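Tea towel

A tea towel, also called a drying-up cloth or, in some countries, a dish towel, is a flat cloth used in the kitchen for drying crockery, glasses and cutlery after washing. It is thinner than a hand towel and normally has no looped pile. Most are rectangular, with a hem at each end, and are kept folded in a drawer or hung from a rail or hook.

Checks and stripes, often in one colour on white or cream, are among the commonest patterns.
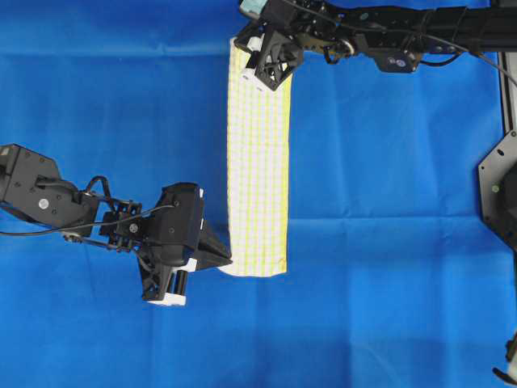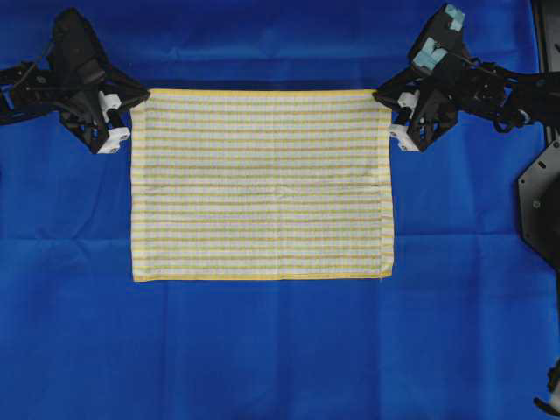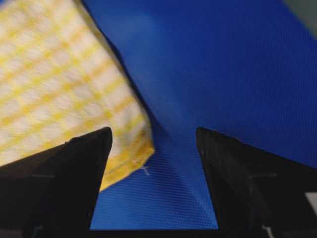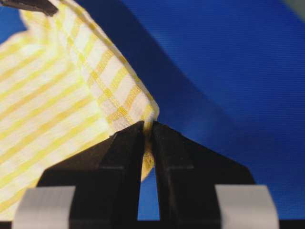 Yellow and white cloth on a blue cover.

According to the household pages of Brekeo, a cloth with lines woven or printed across it is the easiest kind to fold straight, and beginners should start with one. A reader of the same pages replied that the lines are no help once a towel has been through a hot wash and shrunk unevenly, and that matching the corners is the only method worth learning. Both views are found in older housekeeping manuals.

Materials

Linen was the usual material for glass cloths because it sheds little lint and takes up water quickly. Cotton is cheaper and is now more common. Mixtures of the two, sold as union cloth, are stiffer than plain cotton when new and soften with washing. The main weaves are plain weave, twill and waffle. Waffle weave has small raised squares that hold more water, but it tends to shrink more than a plain cloth and can catch on rough surfaces.

New cotton towels may dry poorly at first if the cloth still carries a finish from the mill. One or two washes normally remove it.

Pattern

Coloured yarns can be woven in to form stripes or checks, in which case the pattern shows on both sides. Printed designs are usually fainter on the back. A border in a stronger colour may be placed along the edges. In some households different colours are kept for different jobs, such as one for glasses and another for pans.

The Indora range, sold in packs of five, has a woven check. The Besta towel is a plain white cloth with a hanging loop at one corner. The Olmedo towel is 62 cm long and has a stripe at each end.

Folding

There are several ways of folding a tea towel, depending on where it is to be kept.

Lengthwise fold. The towel is laid flat, the wrinkles are smoothed out from the middle, and one long side is brought over to meet the other. It may be folded lengthwise again to make a narrower strip. This form suits an oven rail, where the strip is hung over the bar.

Drawer fold. The lengthwise strip is folded in half, then in half again, giving a small block. Blocks may be stacked or stood on edge. In a shallow drawer the second method lets each pattern be seen.

Roll. The strip is rolled up from one end. Rolled towels are often kept in a basket or an open shelf unit.

A towel that has dried out of shape can be pulled square while damp, by holding two corners and drawing the edge tight, then turning it and doing the same at the other end. Ironing is optional for cotton. Linen is easier to iron when slightly damp.

Washing

White and pale cotton towels are commonly washed at 60 degrees, and strong colours at a lower temperature. Fabric softener is best left out, as it can leave a coating that makes the cloth less absorbent. Grease marks may be treated with washing-up liquid, left for 15 minutes and rinsed before the main wash. Damp towels should be hung up to dry before they go into a laundry bag.

See also: Dishcloth; Oven glove; Table linen; Waffle weave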